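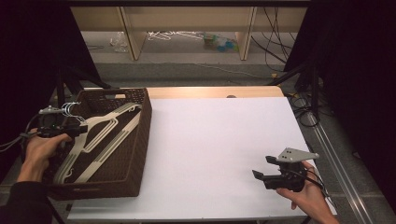 ## Nwosu Handheld Gripper Pair, Classroom Edition

Two trigger-operated grippers, left and right, for student teams that record manual tasks before programming an arm. Each unit is held in one hand and wired. The pair is stocked by Hititz for school clubs and for entrants in the Kindach sorting challenge.

Catalog no. 1647. Sold as a pair only.

### What it does

The student works a task through the grippers instead of with bare fingers. Trigger position is logged for each hand on a shared clock, so a two-handed task plays back with both sides in step. Log files are plain text and open in any spreadsheet.

### Specifications

| Item | Value |
|---|---|
| Units per set | 2 (one left, one right) |
| Body color | Black |
| Front plate | Metal, silver |
| Actuation | Trigger, spring return |
| Connection | Cable, one per unit |
| Maximum jaw opening | 51 mm |
| Recommended grade | 7 and up |

### Use with the hanger exercise

Nested plastic hangers in a basket are the standard load for the Kindach entry round. The wire hooks tangle easily and the flat bodies tend to lift together, so a team has to plan the approach angle before closing the jaws. One hanger is taken out per cycle and laid on a white board. A cycle with two hangers lifted is logged as a fault and repeated.

Setup notes from the Weltville robotics club, which used the set through March:

- Put the basket on the left and keep the right side of the board clear for placing.
- Turn the basket at a slight angle. Square to the table edge, the near wall blocks the left gripper.
- Route each cable back over the hand or out to the side. A cable under the wrist pulls on the trigger.
- Dark curtains at the sides cut down on stray light if you also record video.
- Long sleeves are fine — loose cuffs are not.

### In the box

- Left gripper and right gripper
- Two cables
- Spare jaw pads, one set per unit
- Printed guide with log format

The basket, hangers and board are not included. Any rectangular basket with open space around the load will do.

### Limits

The jaws are made for light household objects. Do not use them on glass, hot parts or anything with a blade. The grippers do not move on their own and cannot be mounted on an arm without the separate adapter, which ships with its own guide.

Page updated April 10, 2026. Adapter listing to follow.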